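4.2 Household scenes

The second part of the review covers the household scene library sold with the Werex simulation kit. Kits of this type are mostly bought by small laboratories that have no spare flat or workshop in which to test a manipulator, and the question for such a buyer is whether the scenes that come with the licence can be used as delivered. We ran the kit on the same workstation as in Section 4.1, with the vendor's default physics settings, and made no changes to the supplied models.

The licence we tested was bought in June through Jirnance, the reseller, and includes the kitchen, bathroom and office sets. A licence for the outdoor set is sold separately and was not tested. Installation was done by the second author from the printed guide. The guide leaves out one step, the setting of the path to the texture folder, and without it all walls and floors load in flat grey. The support desk answered our message the next morning with the correct line to add.

Each scene is loaded with a task file. The task file names the arm, the room, the larger fixture and the small objects, and gives the range within which the small objects may be placed. A new layout is drawn from this range at every reset. We asked the kit for 3556 layouts over all rooms. Of these, 986 were in the bathroom set, and 645 of the bathroom layouts passed the kit's own reach check, which rejects any layout where an object lies outside the working volume of the arm. The rejected layouts are written to a log with the name of the object concerned. We found the log easy to read, though it gives distances in millimetres while the task file uses metres.

The bathroom set was chosen for closer study after Tuncay Kaplan, who ran the trials, noted that it gave more trouble than the kitchen. The surfaces on which objects can be placed are narrow, the fixtures stand close to the walls, and the gripper often has to come down from above with little room on either side. In the kitchen set the worktops are deep enough that a poor approach can usually be corrected. On the lid of a toilet tank, a small sideways error may be enough to push a neighbouring object off.

Two points about the rendering matter for users who plan to train on camera images. White fixtures are drawn with soft shading, and the edges between one white face and the next can be faint. Shadows, on the other hand, are sharp enough to be taken for edges by a simple detector. Users should check both effects against their own vision software before they order. Figure 3 gives two views of the bathroom scene used in the trials. 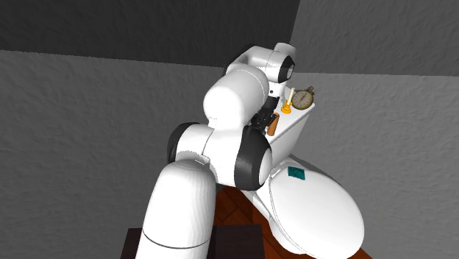
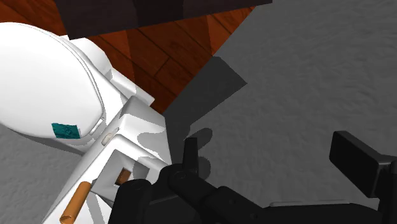 Figure 3. Bathroom scene in the Werex kit. First view: the arm over the toilet tank, with a candle holder, a round stopwatch and a short brown cylinder on the tank top. Second view: the gripper beside the white base, seen from above at an angle. The small teal square on the lid appears in both.

4.3 Documentation and support

The kit comes with a printed guide and a set of web pages. The guide is short and covers installation, the loading of a scene and the export of joint data. Everything else is on the web pages, where the search box returns results for older versions of the kit together with the current one. The version is given only at the foot of each page, and we twice followed instructions that no longer applied.

Task files are described well. Every field has its own entry with the permitted values, and the sample files load without errors. The section on contact settings is weaker. It lists the names of the settings but does not say which of them affect the fingers of the gripper and which affect the objects, and we had to find this out by changing them one at a time.

Orhun Demirtaş wrote to the support desk on 3 occasions during the review. The first two replies solved the problem. The third, on the export of depth images, referred us to a page that was still being written, and we have left depth export out of the scores in Section 5.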